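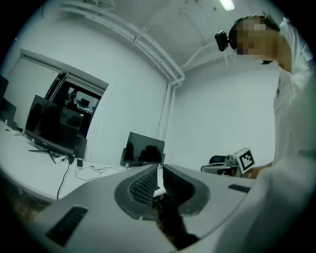

A person in a white shirt leans over a work area.

Brovwood Bakery to sell Persian fritters year-round

BROVWOOD – Kermani Bakery will add bamieh, the small fried pastry soaked in syrup, to its daily menu starting in March. Until now the bakery has made it only during Ramadan and for special orders.

Bamieh is made from a cooked dough of flour, water, butter and eggs. The dough is piped through a star tip into hot oil in short pieces, fried until brown and dropped into a cool syrup flavored with saffron, rose water and cardamom. The name is also the Persian word for okra, which the ridged pieces resemble.

The bakery sold 3440 boxes during its last seasonal run. Customers kept asking for it through the summer, owner Fereshteh Kermani said.

"We told people to come back next year, and they called the next week," Kermani said. "The problem was the fryer. We had one, and the doughnuts needed it every morning."

A second fryer has been put in at the Pakari Street kitchen, along with a larger syrup tank. The kitchen can now make 1000 pieces per batch. Two batches are planned each day, the first ready when the doors open at 7 a.m. and the second at 2 p.m.

Head baker Bahman Parsa changed the recipe slightly for daily sale. The new version uses less sugar in the syrup and a little more yogurt in the dough.

"My mother's version is sweeter, and that is still the one we make for the holidays," Parsa said. "For every day, with tea, people wanted something they could eat four or five of."

Bamieh will be sold by the piece and in boxes of 30. Zoolbia, the lattice-shaped fritter often served with it, will remain a seasonal item.

Boxes will also be carried at the Skakeso Market deli counter. Cafes and restaurants can place standing orders with the bakery. Catering orders of 300 pieces or more need two days' notice.

The pastry contains wheat, milk and eggs and is fried in sunflower oil.

Kermani Bakery makes Persian and American breads and pastries at its kitchen and shop on Pakari Street in Brovwood.

Media contact: Fereshteh Kermani, Kermani Bakery, Pakari Street, Brovwood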